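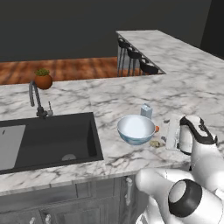 Wendy Garside
Kitchen fitter, writer of this blog

I went to the Trileck open day in February because a customer asked me whether she should leave space for a robot. She was having a new kitchen, a big one, and had read somewhere that in a few years we'd all have an arm on a rail doing the washing up. Could I allow for it in the plan? I told her I'd allow for a dishwasher and find out about the rest.

Trileck have a unit on the Zaltutgate estate, in the row behind the tile warehouse. I've driven past it for years thinking they did alarms. You had to book, and you had to sign a form at the desk that I didn't read properly, and then you got a sticker with your first name on it and a cup of coffee from a machine that was out of order by the time I left. There were 36 of us on my tour, split into groups. Mine was mostly people from other firms, plus two students and a retired couple who asked better questions than the rest of us put together.

I had expected to see a kitchen. In my head there was going to be a mocked-up one, like a showroom, with an arm bolted to the worktop and somebody cracking eggs. What we got first was a row of desks with big screens on them, and on the screens, a kitchen. They call the software Jaston. The whole of the first hour was Jaston.

So let me say what I thought of the kitchen, as it's the one part of the day I'm qualified to judge. It's a good-looking room. White marble with a grey vein, black sink, dark swan-neck tap, grey panelled doors with a bar handle here and a knob there, a raised bar with three black stools tucked under it and a wood floor behind. There's even a little succulent in a terracotta pot at the back of the sink, and I have customers with exactly that plant in exactly that spot. If you'd shown it to me as a brochure page I'd have asked who supplied the stone.

And it's far too clean. I know that's an obvious thing to say about a computer drawing, but they kept using the word "realistic" and I kept looking for the washing-up liquid. There was no kettle. I have never fitted a kitchen for anybody who didn't have a kettle on the side within ten minutes of me packing up my tools, often while I was still packing them. No drainer, no tea towel, no post. A bowl, white inside and pale blue outside, with a few bits and pieces scattered near it, including something round and orange and something beige and lumpy that our group couldn't agree on. One of the students thought ginger. I thought it was a bit of bread. The chap at the desk said it didn't matter much what it was as long as the arm learned the shape, and I wrote that down, as I'd say it matters a fair bit if it's going in my dinner.

The arm in the drawing is white and comes in from the right over the worktop, with a two-fingered gripper on the end. On the screen in front of us it was hanging just over the marble near a tall white block of a thing. The idea, as I understood it, is that the arm tries a job in the computer, over and over, with things moved about a little each time, and what works is kept and sent to the real arm. They had left it running overnight and there was a tally in the corner of the screen: 749 attempts at picking up and putting down. I asked how many of those had gone right. I was told the proportion was "improving", and then that the figure depended on what you counted as right.

I do see that. If I hang a door and it shuts but there's a gap you could post a letter through, have I hung a door? But I'd have liked a number. When somebody has got the number of tries on the screen in large type and the number of successes isn't there at all, I start to wonder who designed the screen.

The retired lady asked what happens when the arm knocks something over. In the computer, she was told, you start again, and everything is back where it was. She said, "Well, that's not much like a kitchen," and her husband laughed so much he had to put his coffee down.

I asked about the edge of the worktop. In their kitchen the marble has a thick rounded edge along the front, which looks lovely and which I'd be happy to quote for. Does the arm know the edge is round? If you put a lemon down close to a curve like that, it goes on the floor. The answer was yes, the shape is all in there, the computer has it to the millimetre. Fine. But then I asked whether it knew about worktops that aren't level, and there was a pause. I've been in a lot of houses. I've been in one that fell 7 mm from the cooker to the sink, and the owners had lived with it for years by turning the chopping board a certain way. Old walls bulge, floors drop, and half of what I do for a living is hiding that from people. They said they could put a slope in if it turned out to be useful. I think they should put a slope in.

After the screens there was a break and then we were taken through to see Mulligan, the real arm. Mulligan lives behind a yellow line in the back part of the unit. You had to stay on your side of the line, and a man with a red button stood next to it the whole time, and he took his job very seriously, which I liked. There was a table with a piece of board on top, no sink, no cupboards. I asked why there was no kitchen and was told one was planned.

The task was to pick up a plastic cup and stand it in a bowl. We watched four goes. On the first it did it, slowly, and everybody clapped. On the second it did it again. On the third it closed its fingers a bit to one side of the cup, lifted them, carried nothing very carefully across to the bowl, opened them, and went back to its starting place looking (I know, I know) pleased with itself. There was some talk about the lights. The blinds had been opened for us, and it had been taught with the blinds shut. They shut the blinds and the fourth go went fine.

I'm not telling this to be unkind. I've had a drawer front come off in my hand in front of a customer. Anyone who does demonstrations will have one go wrong, and they didn't try to hurry us out or pretend it hadn't happened. But the blinds bothered me all the way home. A kitchen has weather in it. The sun comes round in the afternoon and bounces off the hob, somebody puts the extractor light on, the window steams up. If opening a blind is enough to put it off a cup, then I'd like to know how it'll get on with a wet spoon at the bottom of a black sink. (I asked about the black sink. They look smart and I sell plenty, but I can't find a teaspoon in mine and I've got eyes. They said dark surfaces were "a known challenge".)

The other thing I asked was about reach, with my customer in mind. Where does the arm go? In the drawing it just comes in from the side, and it's a chunky thing, with a joint like the end of a paint tin. It takes up the place where a person would be standing. I asked how much worktop you'd lose and was told up to 4 feet of run if you wanted it fixed, less if it was on a rail, but the rail needs something solid behind it and must be kept clear. So that's your toaster gone, and your bread bin, and your wall sockets want moving. And you still couldn't stand next to it with a knife in your hand, going by the yellow line.

I don't think the people there were having us on. They were patient, they knew their stuff, and a couple of them were plainly tired from getting ready for the day. If I was being fair I'd say the computer part impressed me more than I wanted it to. It makes sense to let it drop a thousand eggs where there's no egg to mop up. I do the same sort of thing myself with a drawing and a bit of cardboard before I cut stone that costs more than my van is worth. But I've never once had a job go exactly like the drawing, and I go in expecting that. I couldn't tell how much of that expecting they'd put into theirs.

What would change my mind? I'd like to see it in somebody's real kitchen, at teatime, with the blinds however the family has them. I'd like the successes on the screen next to the tries. And I'd like someone to put a kettle in the drawing, with the lead hanging down where it always is.

A couple of you will ask, so: the open day was free, parking was fine if you got there before ten, and there are meant to be more later in the year. Ask at the desk about going round in a small group. The back room gets crowded, and if you're my height you'll see mostly the man with the button.

I rang my customer that evening and told her not to leave a space. She's having a larder cupboard there, with spice racks on the doors. I've also talked her out of the black sink, though she's wavering again, and the order has to go in by the end of the month.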